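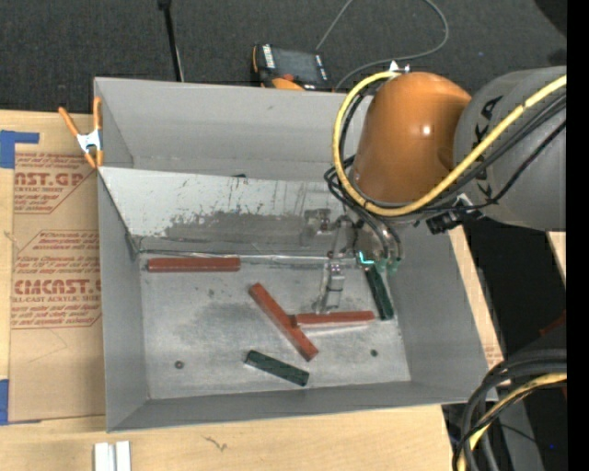

Fig. 3. Bin on the bench, bars loaded, sloped panel at the back.

Section 5: Setting up the bar bin

Read this before you put anything in the bin. Takes almost 19 minutes the first time, less after that. Have a rag, a small brush, a roll of clear tape and a flashlight handy.

Goes with the Jostden gray bin and the Ralska panel kit. If you have the older Mansour bin the steps are the same but the panel clips are different, see Section 8.

5.1 Before you start

Clear the tabletop. Wipe it. Grit under the bin scratches the wood and makes the bin rock.

Check the bin for cracks, corners first. Run a thumb along the top of all the walls. Small scuffs inside are fine. A split is not fine, stop and get another bin.

Check both floor fasteners. One lower left, one lower right, seen from the low wall. Heads should sit snug on the floor sheet. If one spins under your finger, tighten it now, you won't want to do it with bars in there.

CAUTION: Edges of the floor sheet and the panel can be sharp before they're taped. Wear gloves for 5.2 and 5.3.

5.2 Placing the bin

1. Set the bin down with the low wall toward you. Tall wall at the back.

2. Push it back until it's fully on the table. No overhang on any side.

3. Press down on each corner. Should not rock. If it does, lift, wipe again, try again. Don't shim with paper or cardboard, it works loose.

4. Mark the corners on the table with pencil. Saves you time next time you take it off to clean.

Note: The low wall is the reaching side for loading by hand. If you turn the bin around the slope ends up facing the wrong way and bars go where you can't see them.

5.3 Fitting the sloped panel

The panel keeps bars from standing up against the back wall. They slide down it onto the floor instead.

1. Hold the panel by its sides, pale end up.

2. Lower it in front of the back wall. Bottom edge goes on the floor sheet first, then lean the top back.

3. Slide the bottom edge until it meets the floor sheet evenly all the way across. Use the flashlight. A gap you can get a fingernail in is too wide.

4. Clip the top. Two clips, tucked behind the panel. Push till they click.

5. Push on the middle of the panel with a flat hand. A little give is OK. Rattling means a clip isn't in.

CAUTION: Do not lift the bin by the panel. The clips are only meant to hold the panel.

5.4 Taping the seam

Do not skip this one. Thin ends catch in the seam if it's left open.

1. Wipe both sides of the seam with a dry rag. Then a damp one. Let it dry completly.

2. Cut one strip of clear tape, a bit longer than the seam. One strip. Pieced tape lifts at the joins.

3. Lay it from left to right, half on the panel, half on the floor.

4. Rub it down hard with the back of a spoon or the brush handle. Work out the bubbles.

5. Trim the ends at the walls.

6. Slide one bar down the panel slowly. If it stops at the seam, peel the tape and do it over.

Note: Shiny is what you want. When the tape goes cloudy or the edge starts to curl, replace it. Don't tape over old tape.

5.5 Loading the bars

Reddish-brown bars and dark green bars can go in together. Same bin, same handling. Part numbers start with 328 for both, the letter after it is the color.

1. Check each bar before it goes in. Chips, sticky spots, leftover label glue. Anything like that goes in the return tray.

2. Load by hand over the low wall. Lay the bars down, don't throw them. Dropped from the top they dent the floor sheet.

3. First load: 5 bars. Three red, two green. Keep it to that until you've done a full check of the bin.

4. Spread them out. They do NOT have to line up. Some flat across, some on a slant, one end touching another bar is all right.

5. Nothing stacked. If a bar is lying on top of another one, nudge it off with the brush handle.

6. Look along the right wall. A bar close to the wall is OK as long as it lies flat. A bar leaning up on the wall is not, lay it down.

7. Same check at the seam. Close is OK. Up on the slope is not.

8. Make sure no bar is sitting on a fastener. It'll tip and roll when you touch it.

CAUTION: Keep hands out of the bin while the arm is on. Switch it off at the bench first, then reach in. Every time, even for one bar.

Note: The green bars are harder to see against the walls in poor light. If you keep miscounting, move a lamp closer before you blame the bars.

5.6 Keeping it clean

After each shift:
Bars out.
Brush the floor toward the low wall, pick up the dust with the damp rag.
Wipe the panel top to bottom.
Look at the tape.
Bars back in or into storage, your call.

Every December, or sooner if the bin gets heavy use:
Take the panel out and clean behind it. Stuff collects back there.
Remove the floor sheet, wash the bin walls with warm water and dish soap. Dry with a towel.
Check the clips.
New tape.

Do not use scouring pads on the walls. The matte finish goes patchy and won't come back. Bistau cream cleaner is OK on the panel, not on the bin.

About wear marks. The panel gets dark scuffs up top and a gray worn patch lower down. The floor gets scratched. Normal. Leave them alone. Only swap the panel if you feel a dent or a burr when you run a gloved hand over it. Order the panel and the clips together, old clips don't always grab a new panel.

5.7 If something's off

Bars pile up in one corner.
Bin isn't level. Go back to 5.2, step 3.

Bar stops halfway down the slope.
Panel is dirty or sticky. Wipe with the damp rag, then dry. If it still stops, feel for a burr.

Bar caught at the seam.
Tape is lifting. Pull the bar straight out toward you, not sideways, then redo 5.4.

Floor sheet clicks when you press on it.
Loose fastener. Tighten a quarter turn, press again. Don't keep cranking, the threads strip.

Something dropped behind the panel.
Unclip the top, tip the panel toward you, get it out. Then check the seam, tipping the panel usually pulls the tape.

Color rubbing off on your gloves.
Bars were put in damp. Take them all out, dry them, wipe the floor before they go back.

5.8 Quick check before use

Bin flat, low wall toward you.
Panel clipped, no rattle.
Tape down the whole way accross.
Both fasteners tight.
Bars lying flat, none stacked, none on the slope.
Brush, rag and tape out of the bin.

Spare tape and clips are in the kit bag with the panel instructions. For the lid and storage see Section 6.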